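The **Karnar cell** is a robot work cell at the Haddad workshop in Florkside, used for fitting processors and memory into desktop computers. It is a modest setup as these things go - one arm, one gripper, a slatted metal platform and a gray parts fixture - but it has been lovingly looked after, and its upkeep notes are read well beyond the workshop.

## Setup

The computer tower is laid on its side with the panel off, so that the arm can come at the board from overhead. The fixture goes next to it on the platform and holds the small parts where the gripper expects to find them. Gus Begay, who wrote most of the notes, likes to teach the pickup points fresh whenever the fixture has been lifted, even if it went back in what looks like the very same spot. 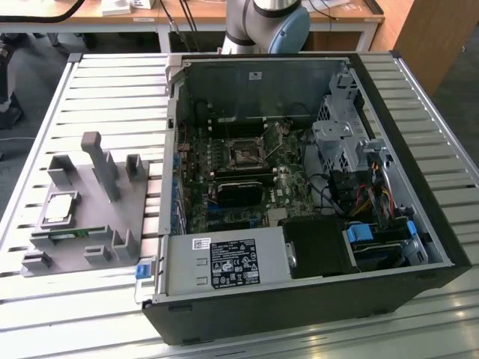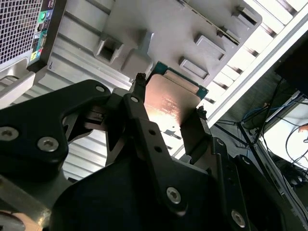 *The Karnar cell: tower and parts fixture on the platform (first picture); a processor held in the gripper (second picture).*

## Upkeep

The gripper screws are checked by hand every 20 hours of running, and the finger plates are wiped down with a dry, lint-free cloth. After 2361 pickups the notes call for a full check of the finger alignment, a figure carried over from an older cell at Zadbridge. The fingers were last replaced in October, at 2833 pickups, and the old pair was kept as a spare.

## See also

- Zadbridge cell
- Parts fixture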